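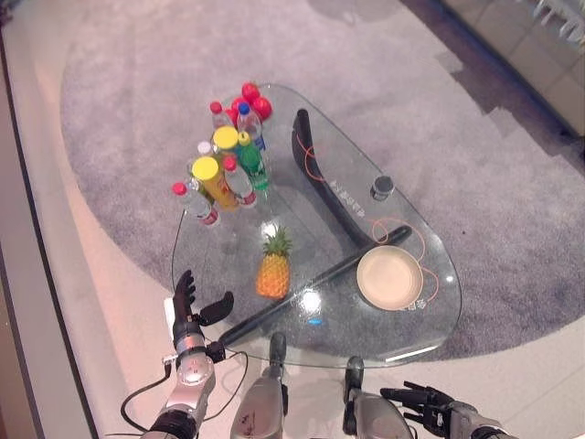 I have been reading about decluttering again, which is a bad habit of mine, like reading the comments. The book this time was lent to me by Esther Nyaga, who loved it and wants to know what I think, and I have been putting off telling her. Its big idea is that every flat surface in your home should be bare by the time you go to bed. The author calls this closing the day. I would like her to close the day on a glass-topped table with containers and fruit crowded together at one edge and an orange cord curling around under the glass, and then tell me which of those items is holding back my personal growth. The fruit is there to be eaten. The containers are containing. I don't see the emergency.

Let me back up. I'm not against tidying. I have lived with a person who kept bicycle parts in the bathtub and I wouldn't go back to it. What I don't believe is the claim underneath all these books, that a room with less in it makes the person in the room calmer, kinder, thinner and better with money. Every one of them says it and every one of them says there are studies. I went looking in the back of this one for the studies. There are 29 notes. Most of them point to other decluttering books, a couple point to magazine articles, and one points to a talk the author gave herself.

The study that gets mentioned most, in this book and in the ones before it, is the sort where people who describe their homes as messy also report feeling stressed. Fine. I'd believe that without a study. But which way does it run? When my mother was sick I didn't wash a dish for days at a time, and I was certainly stressed, and I promise you it wasn't the dishes that did it. If somebody had come in and cleared my counters I would have thanked them and been exactly as miserable with clean counters.

Then there is the money. The book is free of ads in the way that a store is free of ads. By chapter four you've learned that you can't let go of your stuff properly without a set of matching bins, and by chapter six there is a method with a name. I looked up what a professional would charge to do it for you. A company called Gallari quoted me 600 dollars for a "whole home reset," and that didn't include the bins. The bins come from Curkis, and you need more of them than you think, according to the nice woman on the phone, who I suspect says that to everyone.

So I'd be paying to have things taken out of my house and paying again to have boxes brought in. I said this to Hongjun Zeng, who lives downstairs and who did pay for it last year, a different outfit but the same deal. He was pretty fair about it. He said the week they came was great and he felt like he was living in a hotel. He also said he has since bought another can opener, another stapler and another pair of winter gloves, all of which he used to own. When I asked if it was worth it he said, "I liked the hotel part."

That's one man and his gloves, I know. But I notice the books never follow up. The before and after are always the same weekend. I'd like to see the after after. Show me the kitchen in July, with the kids home and a fan going in the window and five people's breakfast happening at once. If it's still bare then, I'll buy the bins.

The rule that bothers me most is the one about throwing out anything you could replace for under twenty bucks in under twenty minutes. People repeat it like it's arithmetic. It works if you have a car and a store nearby and a spare twenty every time you need a screwdriver. My grandfather kept jars of used screws, sorted by nothing, and people up and down his street came to him when something broke. I don't think he was suffering from his jars. He would have thought the rule was for people with more money than sense, and he'd have said so at dinner.

I did try it, by the way. I don't think it's right to complain about a thing for this long without trying it. For nearly two weeks I cleared every surface at night. What I had in the morning was a clear surface and a drawer I couldn't open. I also lost a check for 300 dollars, which had been sitting perfectly safely on top of the microwave until I closed the day on it. It was in with the takeout menus. I found it while looking for a takeout menu.

Did I feel calmer? I've tried to answer that fairly. The first couple of mornings, yes, a bit, the way you feel in a new haircut. After that I stopped noticing the counters and started noticing that I was spending the end of every evening carrying things from one place to another. I used to read in that time. I'd take the reading.

There is one chapter I agree with, the one on paper. She says to open the mail standing next to the recycling and not to set it down first. I've kept that up and it does help. It's also one sentence long and my aunt used to say it for free.

Esther, if you are reading this, I'll bring the book back when I see you. I can't say I'm a convert. You did tell me there's a second one, about digital clutter, and that it has an app. I'd want to know who makes the app and what it costs after the first month before I go anywhere near it.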